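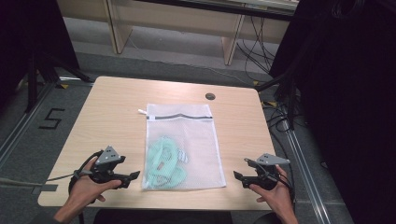 Mesh bag task, station 5, both hand-held grippers at the near edge of the table.

Re: [grippers] finger pads for thin mesh
9 July 2024

> We ran the Plaltton fingers on the zipper bag in May and gave up on
> the pull tab. They close fine on the fabric inside but slide off the tab.
> Has anyone tried the Tikden set on the same hand-held units? Also, does
> the cable get in your way on the left side?

Yes, same units, same mounting plate. The Tikden fingers bolt on without an adapter. I did 40 demos with each set, white bag, green item inside, zipper closed at the start.

Tab grasped on first try: Tikden 31, Plaltton 8. I count a regrasp as a miss even if the zipper opens later. Pinching the mesh itself was a wash between the two.

Cable: the left one loops out over the table before it goes off the side. It snagged on two demos. I now clip it to my sleeve and leave the right one hanging.

Two open problems. The Ivus controller drops the width reading below 8 mm, so the log shows a closed gripper while the tab is still between the fingers. Firmware 779 is supposed to fix it and does not on my units. Second, the mesh hides enough of the item that the Wróbel tracker loses it when the bag folds over.

I can send the raw width logs, 100 Hz, both hands. Please state which firmware you were on in May before we compare numbers.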